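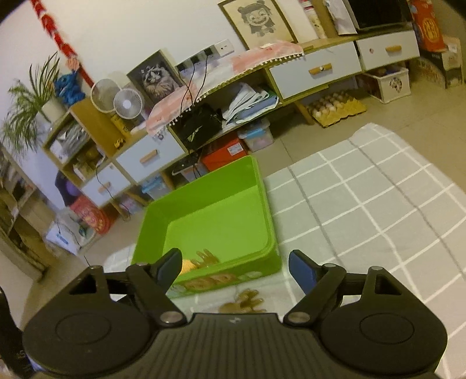
Workshop notebook, July. Goal nets, posts and the bib box.

Wednesday, started just after nine. Plollport want the pitch kit ready before the seven-a-side weekend, so today was the portable goals first and everything else if there was time. There was some time.

Goals. The two Castura frames came in with the crossbars still bolted to the uprights, which made them a pain to get through the door. Took the bars off and laid them on the trestles. Left upright on the first frame has a dent at knee height, inside face. Ran a straight edge down it and the tube itself is true, so the dent is only cosmetic. Filled, rubbed down, primed. Second coat tomorrow. The second frame is better, just scuffed at the corners where it has been dragged over the path.

Corner bolts are a mixture. The ones that came with the frames are fine, but at some point a few were swapped for longer ones and these stick out on the inside of the post. That's a cut shin waiting to happen. Replaced the long ones with the right length and put caps on. Please don't use the long ones again, even if they are all that's in the drawer. I've moved them to the tin on the top shelf and marked it NOT GOALS.

Nets. Tried the Widon net on the first frame. It fits across but is short at the back, so the bottom rope lifts off the ground by a hand's width when the sides are clipped. Balls will go under it. Two ways round this: bring the back bar forward, or lace an extra strip along the bottom. I went with the strip, cut from the old training net, double knotted at each mesh. It looks rough but it holds. Pulled on it hard in several places and nothing moved.

The Engelhardt net is the heavier cord and fits the second frame properly. The only trouble is the clips. They are a screw type and very slow. If whoever puts these up on the morning is short of time they will skip every other clip, I know because I have done it. Thinking about going over to plain hooks with tape.

11.40. Anchors. Did the tip test with both frames stood up on the grass behind the shop. Method same as last year: spring scale on a strap at the middle of the crossbar, pull forwards, level, steady, and note the reading when the back bar lifts. Without any weight on the back it goes far too easily, much as expected. With 2 sandbags on the back bar it is a lot better but I still wouldn't sign it off for a hard surface. With the bags and the ground pegs in it didn't move at any pull I could put on it by hand.

So the rule stays as it was. Grass: bags and pegs, both. Hard court: bags only, but double them. No goal is left standing without its bags, including at half-time and including when someone is only shifting it a few yards. If it's being shifted it should be flat.

Pegs. We have 16 that are straight enough to use. The rest are bent and I've put them in the scrap. That's enough for the two frames with spares for the corner flags, but not if we end up lending goals out again. Ordered more.

Corner flags. Springs on the bases have gone stiff. Cleaned with a wire brush, light oil, worked them back and forth. All return upright now, one of them slowly. Flags themselves are faded but will do.

Lunch.

Balls, afternoon. Checked pressure on the whole net of match balls, then left them on the rack to check again before going home. Two had dropped. One was the valve, dabbed with soapy water and it bubbled at once. New valve glued in, leave overnight. The other didn't bubble anywhere I could find. Put it under water in the sink, still nothing. Possibly the gauge and not the ball, as the needle is sticking near the bottom of the scale. Will try again in the morning with the other gauge before giving up on it.

Note on the gauge – it was dropped last month and has not been checked since. Treat all of today's pressures as a comparison between balls and no more than that. I've not written the numbers down for that reason.

Line marker. Wheel was seized with dried paint. Soaked it, got it turning, but the line it lays is uneven on the left edge. I think the flap is worn. Tried it over a 20 metre run in the yard with water and the wet strip narrowed towards the end each time. Need a new flap or a piece of rubber cut to shape. There's some offcut under the bench that might be thick enough.

Bibs. Washed and sorted by colour. The numbers are peeling on the orange set. Ironing them back on through a cloth worked for one, then it lifted again as it cooled. Stitching is the only real answer and I'm not doing that this week.

Storage label on the frames says inspect by 2029, which is the maker's date for the tube and welds. It doesn't cover nets, clips or bolts. Those we look at every season whatever the label says. Wrote this on the inside of the cupboard door as well, the question keeps coming up.

To do tomorrow:
Second coat on the dented upright
Ball under water again, other gauge
Hooks for the Engelhardt net, enough for one side as a trial
Cut the rubber for the line marker
Sandbags – one has a split seam, needs restitching or a new outer bag

Packed up at ten to five. Frames left lying flat against the back wall, crossbars on the trestles, paint still tacky so don't lean anything on it.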